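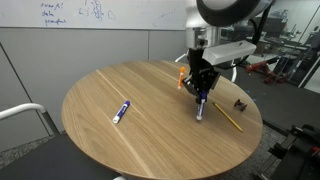
Fig. 4. Three markers, round table.

4. Setting up a celebrity story in Plotby

For desk staff at Hollirville and Bernstead. Covers weddings, naming ceremonies, splits, feuds, new babies. Album reviews go through the Brunet template, see section 6.

Before you start: log in, pick the Entertainment desk, check your byline is right. Mathis Riviere is still the default on some accounts. Change it.

4.1 New story

1. Click New, then Short Item.
2. Headline first. Seven words if you can. Full stage name, no nicknames.
3. Type the singer's name in the Person box. Wait for the list to drop down. Pick from the list, don't hit Enter on your own spelling or you get a duplicate page and Gilles Caron has to merge them by hand.
4. Add family members under Related. Spouse, former spouse, kids. Kids under 18: leave the name field blank unless the parent has posted it publicly.
5. Paste the text. Around 1000 characters for a short item. Longer is ok but the phone page cuts it off with a Read More.
6. Fill in Source. A link to the post or the name of the rep who spoke to you. "Social media" is not a source.

Note: the Person box is slow in the mornings. Give it a few seconds before you re-type.

4.2 Wedding and baby items

1. Tick Life Event and choose the type.
2. Month only in the date field if that's all you have (November is fine, "recently" isnt).
3. Set Status to Claimed or Confirmed. Claimed = one side says so. Confirmed = both, or a document.
4. Link the last three items on the same person. Plotby suggests them, check they're the right person.

CAUTION: Do not set Confirmed on a pregnancy from a fan account. Ever. Status changes go out as phone alerts and cannot be recalled.

4.3 Sending

1. Preview. Read the headline out loud.
2. Send to Desk, not Publish. Publish is greyed out for most accounts anyway.
3. Desk approves or sends it back with a comment in yellow. Fix, re-send.

Note: after 9 pm there is one editor on for both sites. Mark anything that can wait as Hold and it will be picked up at teh morning check.

Corrections: open the live item, click Amend, say what changed. Don't delete and repost, the comments go with it.

Next: 5. Photo credits and agency codes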